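When the Jaws Did Not Let Go

The fault that halted work at the Kunthorpe handling laboratory for most of last May lasted less than a second each time it occurred. An operator would release the trigger of a hand-held gripper, the jaws would begin to part, and they would then close again with full force. No alarm sounded, and the log recorded a normal release.

Ladan Abbasi, who leads the laboratory, first heard of it from an operator with a bruised fingertip. "We treated it as a slip of the hand," she said. "That was our first mistake, and it cost us a week." The entry in the accident book was brief, and the tool went back into use the same afternoon.

Kunthorpe trains robot arms by having people carry out household and workshop tasks with hand-held grippers. The recorded movements are later passed to a machine. The tools have always been regarded as low risk: they are light, they run on a small motor, and a person is holding them at all times. The safety rules written for the robot arms, with their fences and stop buttons, were never extended to the grippers.

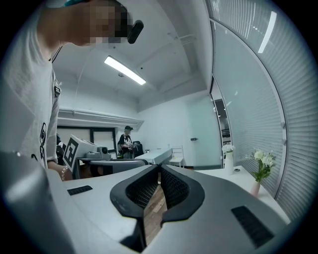
A second report came nine days after the first, and a third followed the next morning. Berhanu Kahsay, the safety officer, withdrew every tool of the same build and asked for the release action to be tested under load. Over 500 cycles on the bench, the fault appeared in none of them. It was Ibsa Weldu, a technician, who suggested repeating the test with the tool tilted, as operators tend to hold it when reaching over a table edge. The jaws closed again on the thirtieth attempt.

The cause was a small ribbon cable supplied by Derkham, which had been routed too tightly past the jaw motor. At certain angles it lost contact for an instant, and the controller, finding no signal, returned to its last known command. That command was to grip.

Tradier, which assembles the tools, recalled 454 units and has since replaced the cable. The controller now cuts power to the motor whenever the signal is lost – a change that Mr Kahsay had asked for, in general terms, a year earlier. His note had been filed under future improvements.

The laboratory's own report, published on 22 January 2024, makes 30 recommendations. Most concern reporting. Operators are now asked to record any movement they did not expect, whether or not it caused harm, and a tool named in such a report is set aside until it has been examined.

Ms Abbasi accepts that the new rules have slowed the work. Recording sessions start later than they used to, and two tools are still awaiting inspection.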